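6 October, or as the top of my planner insists, October 6, 2018

Budget day again, and I've had far too much tea.
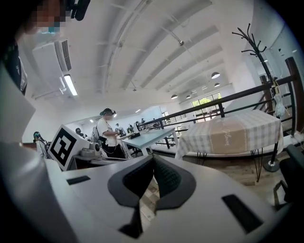 So, the gripper money. Loïc Joly finally sent the quote over from Soretti and it came to 2,925 for the pair, with the spare jaws on top, which I had sort of hoped would be thrown in (silly me). Marina had already pencilled in a lower number from the Plidar people, but theirs needs a different mount and then we'd be paying for the mounts as well. We went round and round on it all through lunch!

Then there are the headsets. Apostolos wants every station to have its own, and I do see why -- passing them along eats up the morning and everyone has to fiddle with the straps again. I said yes to two more now and the rest in December, if there's anything left. He pulled a face but he wrote it down.

Small stuff adds up so fast. Marker boxes, cable ties, longer cables, a set of wipes for the headsets, 491 in all, and that's before delivery. Lambros thinks we can print the markers ourselves and stick them on any old box. Fine by me, as long as they're flat.

Still haven't decided about the Prorkelen service plan. It's 15 months if you pay up front and they ring you back within 5 working days, so they say. Periklis had a bad time with them at his last place and got quite heated about it, so I've parked it.

Must ring Soretti in the morning and ask about the jaws again -- and find out whether the quote has tax in it, I can't see it anywhere on the sheet.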